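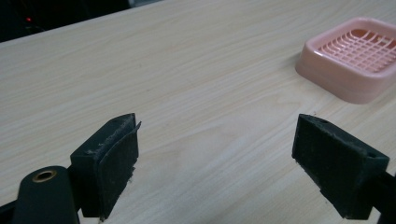

## Section 4: Working the table station with the hand-held gripper

This section is for packing and returns staff at the Stirkmont site who have been moved to the table stations. It covers setting up a station, recording a run of picks, changing worn pads, and how the work is counted toward your shift. Line leads should read 4.6 as well.

The arm cells at the far end of the hall learn from picks made by people. The gripper you hold at the table has the same two-finger layout as the one on the arm, so a pick that works in your hand can be tried on the arm later.

### 4.1 Before you start

1. Log in at the station screen with your own badge. Do not record under another person's login.
2. Wipe the tabletop with a dry cloth. Spray cleaner leaves a film that shows up on the recording.
3. Clear away everything that is not on the item list for the run, including tape, labels and drinks.
4. Open and close the gripper five times with nothing between the fingers. Both fingers should move freely and meet evenly.
5. Check the pads (see 4.4).

**Note:** Household items such as soap dishes and small trays are on list 23. Take them from the gray bins under the bench and put them back in the same bin when the run is over.

### 4.2 Recording a run

1. Place the item on the table. Change its position for each pick – near, far, left and right.
2. Start with the fingers open and well short of the item.
3. Press the start key and wait for the tone.
4. Move toward the item at a normal working pace. Slow, careful moves are harder to use than ordinary ones.
5. Close on the outside wall or the rim. Do not push the fingers into the grid of a draining insert.
6. Lift, move the item to the drop area, set it down and open the fingers.
7. Press the stop key.

If you drop the item, finish the pick anyway and mark it "Dropped" on the screen. Dropped picks are kept. They are not held against you.

A full run is 84 picks. You can stop partway and come back to the same run until the end of your shift.

**Caution:** Keep your free hand away from the fingers while they are closing. The grip is strong enough to bruise.

### 4.3 Breaks and rotation

Table work uses the same wrist movement over and over. The rotation below applies to everyone, including people who say they do not need it.

- No more than one full run without a break.
- No more than two hours at the table before changing to another job.
- Change hands between runs if you are able to.

Report any soreness to your line lead on the same shift. You will be moved to another job with no change in pay.

### 4.4 Pads

The black pads on the inside faces of the fingers wear with use. Lint and dust on the edges can be brushed off at the station. A pad that is lifting at a corner or pulling away from the block should be changed before the next run.

1. Switch the gripper off and lay it on its side.
2. Peel the old pad off from the loose end.
3. Clean the face of the block with an alcohol wipe. Let it dry.
4. Press the new pad on from the bottom up and hold it for one minute.
5. Enter the change on the screen under "Pads".

Change both pads at the same time, even if only one is worn. Spares are stock number 628, in the Nunora cabinet by the stairs.

**Caution:** Do not glue a lifting pad back down. Glue hardens the edge and the item slips.

### 4.5 What is recorded and who sees it

The gripper camera records the tabletop and whatever is beyond it in view. It does not record sound. Recordings go to the Averell server and are used to train the arm cells. They are not used for timekeeping or discipline. If a person walks into view, mark the pick "Person in view" and it will be deleted that night.

### 4.6 For line leads

Table hours are paid at the packing rate plus the table allowance. Enter them under their own code; hours entered as packing will not carry the allowance.

The Lau line goes over to the arm cells in July. People from that line have first choice of table shifts and of the cell operator training. The training is done in paid time – do not ask anyone to come in early for it. An item moves to the cells only after 1,000 picks have been recorded and reviewed, and until then it stays on the manual line at normal staffing.

Post the rotation for the coming week by noon on Friday. Questions about shifts, allowances or training go to Sze-wing Kwan in the operations office. Faults with the gripper itself go on the red card at the station, and the gripper stays out of use until the card is signed.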